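How Do You Choose a Hand for a Robot?
Vullstead Young Makers' Pages -- Robots at Work

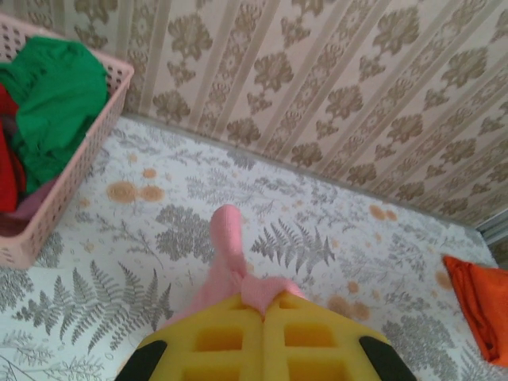

Why do robots have different kinds of hands?

Different jobs need different ways of holding on. A hand that is good at lifting a glass bottle may be hopeless at picking up a handkerchief. The part of a robot that does the holding is called a gripper, and engineers often try several before they pick one.

What is a gripper made of?

Most grippers have two or more fingers. They do not have to look like yours. Some are flat pieces of metal that slide together. Some are bendy rubber. Some have a hard part underneath and a soft pad on top, a bit like the sole of a trainer. There are also grippers with no fingers at all, which use suction to hold things in the same way that a rubber sucker sticks to a bathroom tile.

The fingers are moved by a motor. The motor is told what to do by a controller, a small computer that sends messages such as "close a little more" or "stop now".

Why are clothes so hard to pick up?

Think about a wooden block. It has the same shape before you pick it up, while you hold it and after you put it down. A robot can be told where the sides of the block are and how wide to open its fingers.

A sock does not keep its shape. It can be flat, rolled up, inside out or half hidden under a jumper. When you pinch it in the middle, the ends flop. The robot has to find a good place to grab, and that place is different every time.

Suction is not much use with a sock either. Air passes through the gaps between the threads, so the sucker cannot hold on.

Which fingers did we compare?

At the Dirnance workshop in Vullstead, we compared three kinds of finger on the same robot arm. We started in February and used clothes of different sizes and thicknesses.

Bare metal fingers
These are thin and strong. They can slide under the edge of a shirt quite easily. Their smooth surface is the problem. Thin, slippery cloth slid out when the arm moved quickly, and squeezing harder did not always help.

Rubber fingers
Rubber grips well. It was the best at holding heavy things such as jeans. But it sometimes grips too well. When the fingers opened, light cloth stuck to one of them and had to be shaken off.

Yellow foam fingers
Foam squashes when it is pressed, so it fits itself around a fold of cloth. The foam pads have rows of square and rectangular hollows in them, like a waffle. A fuzzy pink sock can be pinched near its middle and held with its toe pointing up. The foam was slower to get hold of very thin things, and it is thicker than metal, so it does not fit into narrow gaps.

How do you make a test fair?

If you change two things at once, you cannot tell which one made the difference. We changed the fingers and kept everything else the same. The arm moved at the same speed. The clothes were the same clothes. The controller, a model called Vistik 4, used the same settings each time.

You also have to try more than once. One good pick might be luck. We did 2,460 picks altogether and wrote down what happened in each one. There were only three things we could write: "held", "dropped" or "missed". "Missed" meant that the fingers closed and there was nothing between them.

Why does the camera go near the hand?

A camera can be fixed to the wall, to the ceiling or to the robot itself. A camera on the ceiling sees the whole room, but the arm gets in the way just when the robot is about to grab something. A camera on the wrist moves with the hand. It looks down past the fingers, so it can see what is between them.

It has a weak point too. It can only see what the hand is pointing at. If a sock is behind the arm, the wrist camera will not find it until the arm turns round. Many robots use both kinds of camera for this reason.

Patterns can also cause trouble. You know that a leaf printed on a sheet is part of the sheet. A robot has to learn that -- otherwise it may try to pick the leaf up. Practising on plain cloth and on patterned cloth gives it a better chance.

Which fingers won?

The foam fingers dropped the fewest small clothes, such as socks and gloves. The rubber fingers were better with heavy ones. Metal came last for dropping things, though it was the quickest. We are using foam for the next set of tests, which are about sorting clothes into baskets. In a factory that packs tins, we would have chosen something else.

Try it yourself

You need a sock, a coin, a sheet of paper and two wooden spoons. Ask a grown-up before you borrow the spoons.

Hold one spoon in each hand and use them as fingers. Try to pick up the sock, then the coin, then the paper.
Wrap a piece of sponge round each spoon and fix it with an elastic band. Try again.
Do each pick around 4 times and write down "held", "dropped" or "missed".

Did the sponge help with all of them? Which one got harder?

Words to know

Gripper: the part of a robot that holds things.
Controller: the computer that tells the motors what to do.
Pad: a soft layer on a finger that helps it hold on.
Pick: one try at grabbing and lifting something.

Next page: Sheehan, the robot arm that sorts buttons
Page last checked: 2023-06-09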